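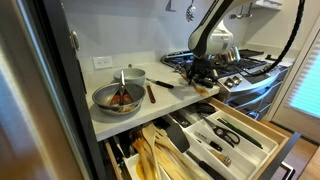

Xiuying Xia wrote in her club logbook that the arm was the easy part, and that deciding what counted as "put away" took her team most of February.

Chapter 4
Sorting and Putting Away

In Chapter 3 your arm picked up one block from a known spot on a bench. A kitchen is harder. Tools lie at odd angles, some lean inside bowls, and a drawer has to be open before anything can go in it. The gripper also has to hold a long, thin handle firmly enough that it doesn't swing.

This chapter follows the Porkolance project, a student entry in the Grutora challenge. The team's task was to clear utensils from a countertop into a drawer organizer. Each run lasted 60 seconds. Over one school term the team logged 3,536 grasp attempts, and more than 3,000 of them were used to test a single change: where along the handle the gripper should close.

You will work in groups of 2. One person runs the arm and the other keeps the log. Swap jobs after each run.

By the end of the chapter you should be able to:

write a rule for which compartment a utensil belongs in
choose a grasp point on a long handle
plan a path that clears the front of an open drawer
record a failed run so another group can repeat it

Before you start

Leave knives and scissors out of your own setup. Use wooden or plastic utensils only, and keep your hands out of the drawer while the arm is powered.

Warm-up

Open a drawer at home and sketch its compartments. Label each one with a rule - length, shape or use - and bring the sketch to class. You will need it for Section 4.1.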